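October, handheld grippers, second afternoon on the bathroom mock-up

Comparing the Skarwood fingers with the Kendden ones, same job, same washbasin.

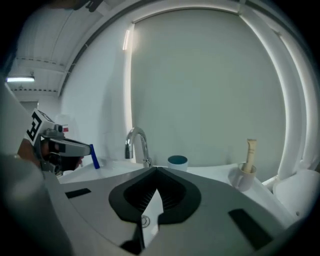 Nhung Tăng reckons I am being unfair to the Kendden set. Her point is that I learned the task on the Skarwood fingers and then blamed the others for feeling strange. Fair enough. I have swapped the order for today and will swap it again tomorrow, but I don't expect it to rescue them.

The claim in the Kendden notes is that a softer fingertip makes up for sloppy wrist angle. I can't find it in what we have. On the mug handle, yes, a bit. On thin upright things it seems to make matters worse: the tip gives, the part leans, and whoever is holding the grip corrects by twisting the wrist, and then the tracking has to follow a twist that had nothing to do with the job.

Runs so far: 16 with Skarwood, 13 with Kendden. Too few to say much, and I wish people would stop quoting them at lunch. Two of the Kendden runs are no good anyway. I started recording before the left and right units had agreed on the time. My fault.

Marker tracking on the left unit is the part I trust least. Tullio says it is fine because the plot looks smooth. A smooth plot only tells me the filter is on. What I want is the raw pose next to it, with the dropouts left in, particularly when the grip turns in towards the tap. Chrome and a bright counter are a poor mix for exposure and I would sooner know how poor before we record any more.

Wide lens: still not convinced. It sees plenty, but anything near the rim is soft and dark, and that is just where the other hand tends to sit. The Beker lens is narrower and would probably lose the second gripper altogether on wide reaches. Try it anyway, one short run, no fuss.

Trigger on the right unit sticks slightly at the closed end. Cleaned it, no change. Almost certainly the spring.

Cost, for whoever asks next: the Ngô quote is 2395 for the matched pair, fingers not included. I would not sign that on the strength of this week.

To do
Raw poses from Tullio, unfiltered
Redo the two bad runs
New spring, right trigger
Nhung to do a set without me watching, Kendden first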